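News > Media releases > Equipment and capital planning

Tallgate approves purchase of two-armed robots for its sorting centres

March 26, 2026

Tallgate has approved a capital plan to purchase 4 two-armed robots for the sorting and repacking of returned household goods. The first units will be delivered to the Huvwood centre in September, with the remainder to follow once staff training at that site has been completed.

The Huvwood centre receives over 2,000 returned items each week, including kitchenware, soft toys and small furnishings. Each item must be picked up, checked and placed in the correct bin. The work is currently done by hand at benches, and the organisation has had difficulty filling evening shifts.

"We asked suppliers to bid on the ordinary goods our centres handle, hard and soft alike," said Léonie Renaud, Director of Operations. "A plate and a stuffed animal call for very different grips, and our tender was written with that in mind."

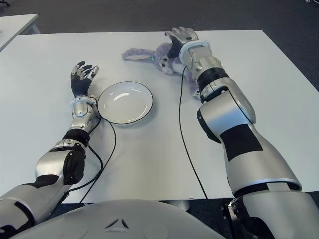

A two-armed robot with one hand on a plush bunny and the other open beside a white plate.

The tender was awarded to Guradon following a review of bids by the purchasing office. Under the agreement, Guradon will supply the robots, spare hands and cabling, and will provide on-site servicing. Tallgate will pay for the equipment in stages, with the final payment held back until each unit has been accepted by the centre manager.

The plan also sets aside funds for new benches, floor marking and electrical work. A total of 139 employees will be offered training in the safe operation of the equipment. No permanent positions will be eliminated as a result of the purchase.

"Training and maintenance were budgeted from the start," said Gilles Pons, Head of Finance. "Those costs continue for as long as the equipment is in service, and they appear in full in the plan."

A decision on further purchases for the Ibarra centre will be made after the first year of operation at Huvwood.

Media contact: Dorian Hervieu, Tallgate Communications | © 2026 Tallgate. All rights reserved. | Back to top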